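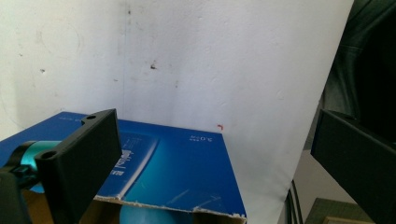 A blue box against the white wall.

About > Our Story

G'day, and thanks for stopping by. I'm Walter Llanos and I run Quispe, a small tea blending business in Covivport. I do the blending, the invoices and most of the sweeping, so if you ring up you'll almost certainly get me.

I started out selling loose leaf at the Dremmont market, 8 years ago this October, with a folding table and a thermos that leaked all over the float. I'd spent my working life in insurance and couldn't tell you the difference between an Assam and a Ceylon - I just liked a decent cuppa and was sick of paying for dust in a bag. My first blend tasted like a wet paddock. The second one was Trirnudon Breakfast, and it's still our biggest seller (malty, strong, takes milk beautifully, don't let anyone put lemon in it).

These days we've got a proper shopfront with a blending room out the back. There are 90 teas and herbals on the list, which my daughter reckons is at least thirty too many. She's probably right, but every time I try to drop the lemon myrtle and ginger I get emails!

Everything is blended by hand in small batches. I buy my black teas from two importers I've known since the market days, and the peppermint and lemon verbena come from growers up the valley. If a harvest is a bit ordinary I'll leave that tea off the list until the next one comes in - you might have to wait a while for your favourite, sorry.

You can order in 80 gram or 200 gram packs, and cafes can get in touch about bulk. Bring your own tin into the shop and I'll fill it and knock a bit off the price. We also run tastings out the back most months, with scones from the bakery next door. They book out pretty quickly, so give us a call first.

The kettle goes on at 7 am and the door opens at 8. Come in and have a sniff of whatever's on the bench, and tell me how you take yours.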